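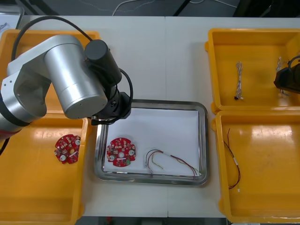 Worktable with four bins and a steel tray.

Falletti Recital Hall
Stage and Backstage Safety Checklist, with Comments
Walkthrough before the November chamber concerts
Checked by: Catinca Coman, stage manager
Walked with: Juraj Baláž (lighting), Ruxandra Marinescu (front of house)

Hello again, everybody, and thank you for reading this all the way through last season, which I know was a lot to ask! Same system as before: OK, Fix before doors, or Watch. My comments go underneath each item, and if you see something I missed, please write it on the paper copy by the stage door so it doesn't live only in your head.

STAGE

1. Stage floor clean, level, free of splinters and old tape
OK
Swept and walked in socks (my own method, and I stand by it). There are still some scraps of glow tape left from the brass quintet near the back wall, and I peeled up what I could reach with a thumbnail.

2. Cello endpin stops in place, no fresh holes in the walkway
Watch
The holes are mostly where they should be, in the cello spots, but there is one right in the path the singers take to their bow. It has been filled and sanded, and the filler wants another day to harden. Cellists, dear ones, please use the stops. There is a whole drawer of them.

3. Piano casters locked, lid prop secure, dolly brakes tested
OK
The Purkeck is the heavier of our pianos and the left rear brake has always been a little stiff, so push it down with your foot until you feel it click. Both lid props hold. Please don't move either piano without Ewan Partington or me in the room, even if it's only a few inches, and even if the soloist is very charming about it.

4. Risers locked together, legs seated, edges marked
Fix before doors
The back riser rocks. It's only a small rock, the kind you'd stop noticing by the second movement, but a double bass player on a tall stool will notice it plenty. One leg has lost its rubber foot. Ewan has a spare and will swap it before rehearsal.

5. Music stands and stand lights
Fix before doors
Two of the stands slip slowly down under a thick score. I've tied red yarn on both and set them by the loading door. Stand light cords must run toward the back of the stage and be taped flat, please, and never looped around a chair leg.

LIGHTING AND POWER

6. Overhead fixtures, safety cables attached
OK
Juraj went up and put his hand on every single cable, for which I'm very grateful, as I don't enjoy that ladder. The front wash lamps are rated for 3,000 hours and he thinks they're getting on toward that, so he's ordering replacements now.

7. Extension cords and power strips
Watch
No frayed cords, no strips plugged into other strips. The kettle in the green room is back on the same outlet as the space heater, though, and I've moved it again. One or the other, friends.

8. Aisle and exit lights, tested with house lights out
OK
All lit. We sat in the dark a minute or so to be sure, and it was rather lovely.

AUDIENCE AREA

9. Seating within posted capacity of 147
OK
Ruxandra has the plan. The Toma Trio has asked for a few extra chairs along the side wall for family, and I had to say no, with real regret. That wall is the way out for the whole left half of the house.

10. Aisles and doors clear, doors open fully from inside
Fix before doors
The lobby door sticks in damp weather. It opens with a good shove, but nobody should have to give it one. Relu Radu will plane the bottom edge. Instrument cases left in the aisle during rehearsal need to go backstage by 6:30 p.m.

BACKSTAGE

11. Fire extinguishers charged, tagged, and reachable
OK
Needles in the green on both. The one by the dressing room had a garment bag hanging over it, now moved to the rail.

12. First aid kit stocked
Watch
Low on small bandages, which string players seem to go through at an astonishing rate. Cold pack replaced. I've added bandages to the shopping list.

13. Stairs and handrail from green room to stage
OK
Rail is tight, and the white strips on the step edges are easy to see from both directions. Long gowns: please take these stairs slowly and let somebody else carry the violin.

14. Crossover behind the back curtain
OK
Clear end to end. The Brendcombe Singers' folding platform has gone home at last, and it's wonderful to have that corner back.

Items 4, 5 and 10 to be looked at again before the doors open. Ewan and I will go over them together once rehearsal breaks, and I'll initial the paper copy then.

C. Coman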